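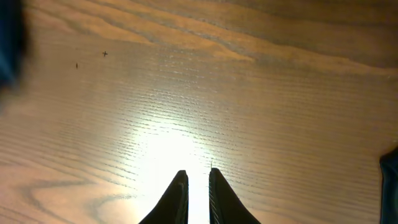 White bloom on an oiled dining table, can it be saved without sanding?

Posted by vurkness_lane, 09/06/2020

Hi all, hoping somebody with more patience than me has been through this one. We bought a second-hand dining table off a couple in the next village, all wood, lovely wavy grain, sort of a honey colour, and I paid £139 for it which I was very pleased with at the time. The seller said it had "an oil finish" but couldn't remember which oil or when it was last done.

Anyway, I got overexcited and gave it two coats of Skesine hard oil the first weekend we had it. The tin says thin coats, wipe off the extra after 40 minutes. First coat I did properly. Second coat the phone rang (my mum, so that was that) and by the time I got back to it the stuff had gone like syrup. I rubbed off what I could with an old pillowcase but there are still patches at one end that feel tacky when you lean on them, and then on top of that my other half put a casserole dish down with only a tea towel under it and we've got a cloudy white ring the size of a side plate.

So two problems really, sticky bits and white ring. I've tried a warm iron over a cloth on the ring, which I read somewhere, and it got a bit fainter but didn't go. I haven't touched the sticky bits because I'm scared of making them worse. I really don't want to sand the whole top, partly because I haven't got anywhere to do it except the dining room and partly because I love the colour as it is. A local restorer quoted me £1260 for a full strip and refinish including collection, and I nearly fell off the chair.

Is there a halfway option? Also does anybody know if I can put wax on top of an oil like this or is that asking for trouble? We've got people coming to stay in November so I'm not in a mad rush, but I'd like to be able to eat off it before then!

gloss_or_satin

Don't panic, I've done exactly the same thing with a sideboard and it came right. The sticky patches are just oil sitting on the surface that hasn't soaked in, so what you want to do is soften it and take it off. Get some white spirit, a white nylon pad (the non-scratchy kind, not the green kitchen ones) and a pile of cotton rags. Open the windows. Dampen the pad, go gently with the grain over the tacky bit, wipe, get a clean piece of rag, do it again. You'll see the rag go yellowy brown and that's the old oil coming away. It might take three or four goes and your arm will know about it the next day.

Then leave it. I mean properly leave it, a week at least, with air getting to it and nothing on top. If it's still grabbing at your sleeve after that, do another round. If it feels dry but looks a bit flat compared with the rest, put on one very mean coat, a teaspoon of oil goes further than you'd think, and buff it off well before the time on the tin.

Please lay your rags out flat outside to dry before you bin them. Oily rags scrunched up in a bag can heat up and catch fire by themselves. My brother-in-law lost a shed that way.

On the ring, the iron was the right idea but go carefully with it. Short touches, no steam, dry cotton cloth, lift and look every few seconds. If it's faded once it'll probably fade again. I'd sort the sticky end first though and do the ring after, otherwise you're heating up half-cured oil.

Wax over hard oil is fine once the oil has cured right through, but wax and hot plates don't get on, so for a dining table I wouldn't bother.

tinpot49

mayonnaise. leave it on overnight. my nan swore by it

pennywhistle_h

I'd go along with most of the first reply, and I'd skip the mayonnaise unless you like your dining room smelling of sandwiches!

One thing to add: before you do anything else, try it all on the underside or inside a leg. You don't know what was on the table before your Skesine went on, and if there was an old varnish under there then white spirit won't shift it and the oil had nowhere to go in the first place. Put a few drops of water somewhere out of sight. If they sit up in beads for ages there's still some sort of sealed finish underneath, and in that case I'd stop oiling altogether and just clean it back.

For the ring I had good luck with Zeria restoring cream, the one in the squat jar. It's mildly abrasive so you do lose a bit of shine where you've rubbed, and then you have to go over the whole top lightly to even it up. Took me two evenings with the radio on. And get some proper cork mats, the thick ones.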